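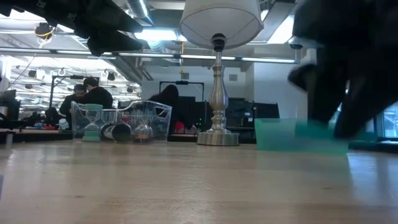

Two-arm table setup for sorting glass items: what should we budget for besides the arms?

Posted by Crescencio Aguirre, 23/11/2018
Category: Equipment and purchasing

We are planning a second table for two arms with black grippers, same general idea as our first one. The job is moving small breakable things between plastic bins. At the moment it is hourglasses, in a clear bin, with a teal bin on the other side and a table lamp standing between them. The table top is plain wood.

The arms and grippers are already quoted through Midico, so I don't need help there. My trouble is the rest of the list. On the first table we went over because of small things that were never written down. I have 2528 dollars left for everything that is not the arms, and it has to be ordered before the end of November.

What I have so far: table, bins, overhead light, cable handling, spare fingertips, and the glass items themselves. What am I missing, and where would you spend more or less?

Studaline
Your list is fine but you need to put a line in for breakage. Glass items get dropped, and they get chipped by the other items in the same bin even when the gripper does its job. We bought 11 of one kind, thinking it was plenty, and then the shop stopped carrying them. Now I buy all the stock for a job in one order and keep a third of it in the box.

Other points, in the order I would spend:

Fingertips. Get two full spare sets for each gripper. Ask Midico if the spares ship with the arms, as paying freight twice on a small bag of parts is a waste.

Bins. Cheap, but buy several of each. Clear ones are harder for cameras than colored ones, at least with our software. If yours handles clear plastic already, keep it. A wavy rim also gives you a different height to clear depending on where you come in, so check that before you buy a stack of them.

Table. Don't spend much. Wood is fine and it will get scratched. Spend on the legs and bracing. Ours moved when both arms swung the same way, and we paid 106 dollars for braces after the fact.

Light. If daylight reaches the table, price a blind for the window. It cost us less than a second lamp and fixed more.

Imdale
depends what the arms weigh. post the model

Arroyo
I agree with most of what Studaline wrote. Three things to add.

Stop buttons. Put one where each person stands, and check whether the quote covers more than one. Ours did not. If other people work behind the table, they need to be able to reach one too.

Cleanup. A brush, a hard-sided waste bin and cut-resistant gloves. Hourglasses are worse than cups because the sand goes everywhere, and it gets into finger joints. I would set aside 100 dollars and not touch it for anything else.

Cables. A reel hung overhead keeps cords off the floor, but have the ceiling mounting priced separately. In our building only the landlord's electrician could do it, and the wait was longer than the wait for the arms.

I would leave 10 percent of your total unassigned. If you must cut something, cut the number of different items you handle and add more kinds later.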